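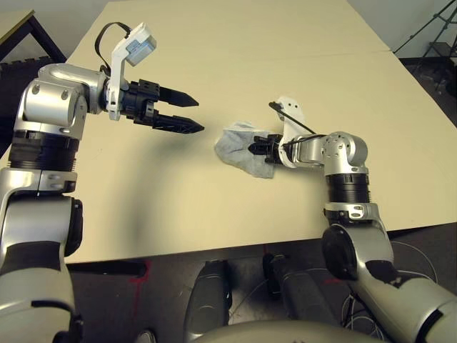
Fig. 2: Two robotic arms facing each other over a large beige tabletop.

Section 4 — Borrowing and reading novels on the Nuvis

Read section 3 first if you haven't registered. Library card to hand, plus PIN.

1. Switch on. Wait for the home shelf.
2. Shelf > Add library. Pick Revness from the list. Not there? Type it in, all lower case.
3. Card number, then PIN. Press OK twice (yes, twice).
4. Search by title or author. Surname first works best.
5. Tap Borrow. Loan runs 20 days, then the book drops off by itself. Your bookmarks stay.

Note: max 13 loans at once. Samples dont count.

Changing the print size

6. Open the book, press the top of the page, choose Aa.
7. Slide to the size you want. Large print starts at step 2 on the slider.
8. Page numbers will change. A 154-page novella can easily double at the biggest setting — use chapter marks if your reading group goes by pages.

Caution: do not pull the cable while a book is downloading. Can corrupt the whole shelf and you'll have to add the library agian.

Caution: Reset shelf also wipes your notes. No undo.

Series order: the Halilović novels are listed by date bought, not by reading order. Sort > Series puts them right. Short stories go at the end whatever you do.

Still stuck — message Gorazd Berisha through the Netis help page, with your card number but NOT the PIN.

Section last changed 25 December 2023. Audio books: see section 5.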